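Laundry at Bosora House: How Students in One Residence Wash, Dry and Store Their Clothes

Project report, Household Resources module
13 Apr 2025
8 min read

Background

Bosora House is a student residence on the east side of Wandurness. It has one laundry room on the ground floor, with washers and dryers supplied under contract by Clendotix. Residents pay per load with a card. There is no drying room, and the residence rules do not allow clotheslines on the balconies.

The project started from a complaint that came up at almost every floor meeting in the fall: the laundry room is full on some evenings and empty most mornings. We wanted to find out whether there were too few machines, or whether the trouble came from when and how people used them. We also wanted to know how much of the washing was needed in the first place.

Method

We used a paper questionnaire and a laundry diary. The questionnaire went under every door in October. We got 56 back that were filled in well enough to use. It asked how often people washed, what temperature they picked, whether they used the dryer, and where clean clothes went afterward.

The diary was kept by a smaller group, who wrote down each load for the rest of the term. They recorded the day, the start time, the program, how full the drum was, and what happened to the clothes once they came out. We had planned to weigh the loads, but the luggage scale we bought gave a different reading each time, so we dropped that and used "half full," "three quarters" and "full" instead.

Clendotix gave us the cycle count for the machines over the same period. The total was 2846 cycles, washers and dryers together. The count does not separate short programs from long ones, and it includes cycles that were started and then stopped, so we treat it as an upper limit.

Results: washing

Most people who answered wash once a week. A smaller group waits until they run out of something, usually socks or underwear, and then does two or three loads in one evening. These people are the main cause of the evening line. They are not a large part of the building, but they hold several machines at once and tend to come down at the same time, after dinner.

Temperature was less varied than we expected. The warm setting was used for nearly everything, including items with labels asking for cold. When we asked why, the common answer was that it was the setting the machine was already on. The Clendotix machines keep the last program in memory, so one person's choice gets passed on to the next.

T-shirts were the item written down most often in the diaries. They were usually washed after one wearing. Jeans and sweaters were worn many times between washes, and bed linen was washed less often than anything else. Several diary keepers did not wash their sheets at all during the period. 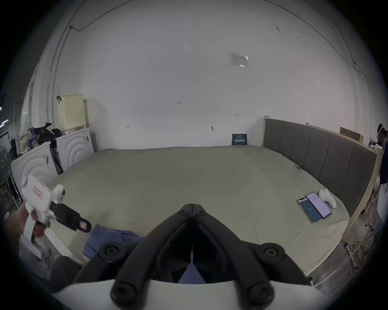
Blue fabric on the bed, with one hand-held gripper at bottom center and another at the left.

Results: drying

Three out of four loads in the diaries went into a dryer. The rest were hung in the room on chair backs, door handles or a folding rack. Rack owners were very satisfied with their racks. People without one said there was no floor space, although the rooms are all the same size.

Over-drying was common. The dryers have a timer and no moisture sensor, and the shortest setting is long enough for a full load of towels. A half load of T-shirts gets the same time. Several people reported shrinking, mostly in length, and a twist in the side seams of cheaper shirts. One diary keeper measured a new cotton shirt before and after and found that it had lost 2 cm from collar to hem.

Cost matters too. A dryer cycle at Bosora House costs the same as a wash, so drying doubles the price of a load. People knew this and said it did not change what they did.

Results: folding and storage

This part of the questionnaire drew the longest written answers. Folding is the step people put off. Clean clothes stay in the bag, on the desk chair or at the foot of the bed for anywhere from a few hours to most of a week.

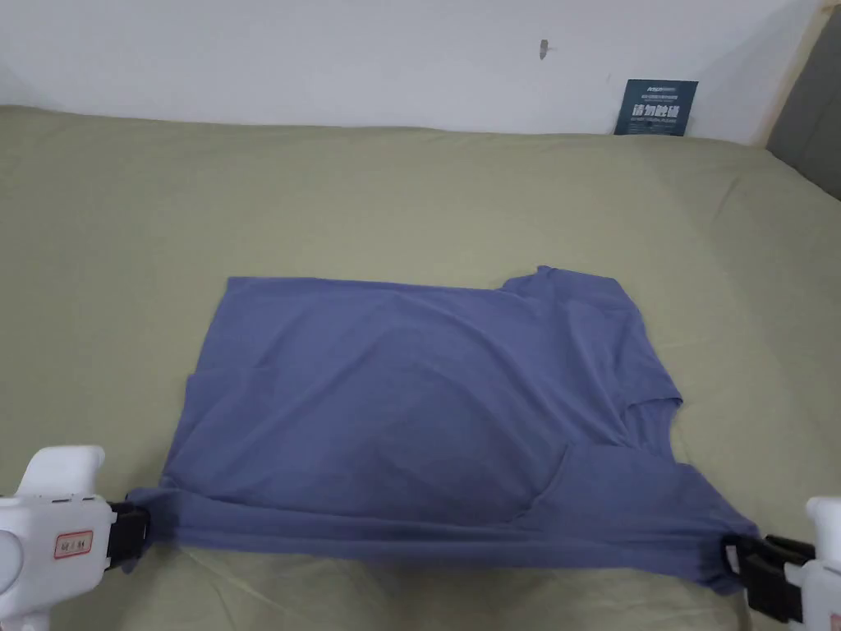 Those who do fold mostly use the bed, as the desks are too narrow to lay a shirt out flat. The laundry room has one table, and it is generally covered with other people's finished loads. Smoothing a shirt while it is still warm from the dryer takes out most of the light creases, and people who did this said they never ironed. People who left the load in the bag overnight either ironed or wore the shirt creased.

Storage has an effect on washing that we had not thought about. When clean and worn clothes end up in the same pile, people lose track of which is which and wash all of it again. We could not put a reliable figure on this, but it was mentioned by all 8 diary keepers at least once.

Comparison with Salazar Hall

Salazar Hall is an older building across the road with fewer machines per resident. It has a drying room in the basement and a sign-up sheet on the laundry door. We did not run the questionnaire there, but we visited and talked to residents in the laundry room. Evening lines were shorter than ours. The drying room was well used, though people complained about the smell in winter and about missing socks.

Limitations

The people who returned the questionnaire were probably more interested in laundry than those who did not. The diary group was small and all its members lived on the lower floors, closer to the machines. Keeping a diary may have changed what they did. Two said they started folding sooner because they had to write it down.

Recommendations

A sign-up sheet for evening hours should be tried first. It costs nothing and could be put up next week.

The residence should ask Clendotix whether the washers can be reset to cold after each cycle, and whether the dryers can be given a shorter timer setting.

The storage closet next to the laundry room holds broken chairs. It has a window and a radiator and could be used for drying racks if it were cleared out.

A second table in the laundry room would help with folding. There is space along the wall under the notice board, provided the vending machine is moved closer to the door.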